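The Last Few Inches: How a Wrist-Level View Is Changing the Way Robots Learn to Grasp

By Paweena Boonchu

14 comments | 63 shares

A robotic hand that can pick up an object is no longer news. A robotic hand that can judge, in the last few inches of its approach, whether the grasp it has planned is a sound one remains a difficult goal. At the Lestell laboratory in Tristden, a research group has spent the past two years on that narrow stretch of movement, and its results suggest that a small camera close to the hand can do more of the work than many engineers had assumed.

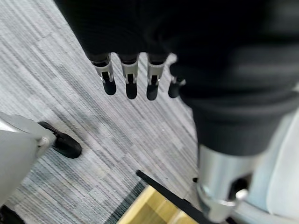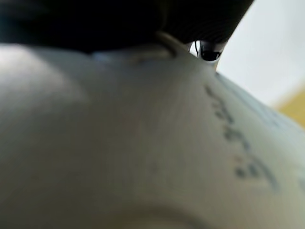 Views from small cameras mounted at the wrist or gripper. First, the fingers of a hand over striped carpet; second, a pale curved object at close range, with markings too blurred to read.

TRISTDEN, December – The method is called Trustora, and its central idea is simple to state. Most systems that learn to handle objects rely on a camera placed at a distance, which sees the whole workspace but loses sight of the object at the moment it matters most, when the hand passes in front of it. A camera at the wrist has the opposite problem. It is close to the point of contact, but its picture may be filled by a single surface, poorly focused and with few landmarks.

Earlier work tended to treat such close pictures as damaged data and remove them before training. The Lestell group kept them. Its program learns to score each wrist picture for how much it can tell the controller about the next small movement, and it passes that score along with the picture itself. When the score is high, the hand proceeds at normal speed. When it is low, the hand slows, and the controller gives greater weight to the positions reported by its own joints.

"A blurred picture still holds a good deal of information," said Elie Haddadin, who leads the project. "A rim, a change in shading, the line where a surface meets the background. The question for us was whether the system could learn which of these to rely on and when to be careful."

The training set consists of 1671 grasp attempts, recorded under the guidance of human operators. Each attempt covers the full approach, including periods in which the hand is above open floor or beside other equipment and has no target directly beneath its fingers. These stretches proved useful. A system trained only on pictures of objects, the researchers found, was inclined to see an object everywhere, and would sometimes begin to close its fingers early.

For the main test, the group selected 50 household and office items that did not appear in the training set and made 280 attempts with each of two controllers. The first used the distant camera alone. The second used both cameras and the Trustora score. The second controller dropped fewer items, and the gain was largest with smooth, rounded items of a single color, which give a distant camera little to follow once a hand covers part of the outline.

The improvement was smaller for flat items such as envelopes and folders. In those cases the fingers must reach close to the supporting surface, and the wrist camera often sees more of that surface than of the item. The group reports this limit plainly in its paper and does not claim that the method will suit every task.

There is also a cost in time. A hand that slows when it is uncertain will take longer to finish its work, and attempts under the new controller lasted roughly 200 milliseconds longer on average. Haddadin considers this acceptable for service work in homes and offices, where a dropped item is a greater concern than a brief pause. Manufacturers may take a different view.

Suwannarat, a firm that develops handling equipment for pharmacies, has begun its own evaluation of the method. Its engineers wish to learn whether the score can be used as a signal to human staff, so that an uncertain grasp is referred to a person before it is attempted.

The Lestell group is now studying touch. Its next version will combine the wrist picture with pressure readings from the fingertips – a source of information that becomes available only when the camera has the least to offer. Recording for that study is under way in Tristden, and the group intends to release the new data together with the training code.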